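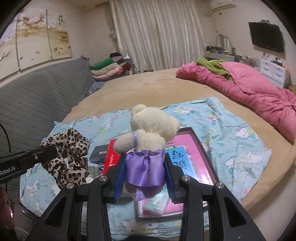
The Bed Is Not a Shelf

By Ningsih Sopacua

Every July I clear out the bedroom, and every July the bedroom moves onto the bed. It starts with one box I mean to deal with right away. By 5 in the afternoon the cat-face sheet is a warehouse and I am sleeping at a slant.

A teddy bear in a lavender satin skirt, better dressed than I have been all month. She has no assigned spot, so she travels from pile to pile and outranks everything in it.

The picture frame has been going up on the wall for 3 years. The leopard-print scarf belongs to my bold period, which lasted one lunch. The pink comforter gets shoved to the side and stays there until bedtime, when it gets shoved back.

I kept the blossom painting over the sofa out of all this. It hangs straight, it asks for nothing, and nobody has ever tried to fold it.

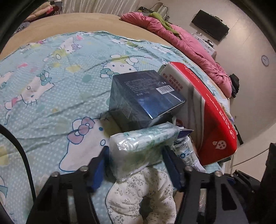 Then come the packages. I have a firm rule about opening a box before buying another box, and I wrote it down somewhere in one of the boxes. The navy one is still in its cellophane. The big red-and-white one fits on no shelf I own, and I own a lot of shelf.

Tissues go in the nightstand. The flowered cloth will be rolled, unrolled, admired and rolled again.

Next up: the sofa, and the tower of folded clothes at the far end of it. Bring snacks.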